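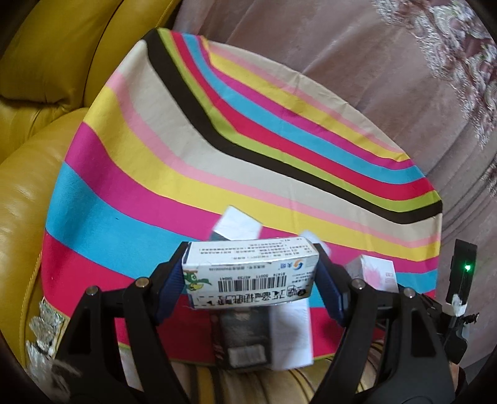

# Clatanon leaflet text, v2

Plain-text transcriptions of the folded paper leaflets that come inside boxes of over-the-counter medicines, with reading-level scores attached. Please read the section on the scores before you quote them at anyone.

## What you get

- `leaflets.csv`: one row per leaflet, 3416 rows
- `sections/`: the same text split by heading, where the headings could be told apart
- `double_typed.csv`: the 138 leaflets that were typed twice by different people
- `scores.csv`: four readability formulas per leaflet
- `CHANGES.md`: what moved between v1 and v2

Everything is UTF-8. Line breaks within a paragraph have been taken out. Bold and italics are gone, which matters more than I first thought, because several makers use bold for warnings and nothing else.

## Where the text came from

Most of it was inherited from an older collection called Irnomine, which came to me as a folder of spreadsheets and one page of notes. The notes say the leaflets were "gathered from a wide range of households". I have found nothing to back that up. The same four or five kinds of painkiller turn up again and again, there is hardly any eye care, and children's medicines are mostly cough syrup. My guess is that a few people emptied their bathroom cabinets.

A further 325 leaflets were added for v2. Those I can vouch for, in the sense that I saw the paper.

## Fields

| field | meaning | trust it? |
|---|---|---|
| `id` | row number, never reused | yes |
| `lang` | main language of the leaflet | mostly |
| `form` | tablet, syrup, cream, drops, other | yes |
| `revised` | revision month as printed | when filled in |
| `text` | full transcription | see below |
| `source` | `irnomine` or `new` | yes |
| `typist` | initials | no |

`typist` was filled in after the fact for the inherited rows. Two sets of initials belong to the same person before and after a wedding, and one set may be a spreadsheet column that slipped down. I kept it so that old scripts don't fall over.

`lang` was set by a language guesser and then looked over by eye. It does badly on leaflets printed in two languages side by side, where it picks whichever comes first. If you need single-language text, filter on `form` and `lang` and then read a handful yourself.

## How good is the typing?

Better than the notes claimed for doses, worse for everything else. In the double-typed set, the usual differences are:

- a decimal point typed as a comma, or the reverse
- "do not" typed as "do" (rare, but please search for it)
- a whole paragraph skipped where the paper was folded
- spelling quietly corrected by the typist

The last one bothers me most. If your question is whether leaflets contain mistakes, this set can't answer it, and I'd be wary of any paper that says it did.

## About the scores

People download this set for the scores, and I wish they wouldn't. All four formulas work from sentence length and word length. A leaflet written as short bullet points gets an excellent mark even when each bullet is a drug name. "Take with food" and "Avoid with warfarin" come out much the same.

Brândușa Iordache ran the formulas and asked for a warning to go with them. Her note, in full:

> The numbers tell you the typesetter pressed return a lot. I would not put them in a chart.

They have since been put in several charts. The Flislow write-up, which says leaflets have become easier to read over the years, compares inherited rows with new ones. The inherited rows had their bullet points joined into long sentences by whoever typed them. That alone would produce the result. I wrote to say so in March and had a polite reply.

## Things I would not use this for

Giving anyone medical advice, obviously. Leaflets are revised often and plenty of these will be out of date. I would also steer clear of comparing makers, as some are represented by a single leaflet, and of any claim about what patients understand. No patients were asked.

It's reasonable for testing text-splitting code, looking at how warnings are worded, or teaching people to clean untidy data.

## Loading it

```
python tools/radu.py --in leaflets.csv --source new --out subset.csv
```

`radu.py` is a small filter script named Radu. It needs nothing outside the standard library. The `--fix-dashes` option is still there but does more harm than good to dose ranges, so leave it off.

## Reporting errors

Open an issue with the `id` and the words you think are wrong. A photo of the leaflet settles most arguments. I go through issues on Friday, when I go through them at all.

## Still open

- Rows with `revised` blank: some leaflets have no date, some had one that wasn't typed. The file can't tell you which.
- Tables of side effects were flattened in two different ways.
- Whether the Irnomine rows should be in here at all. I lean towards splitting them off in the next version.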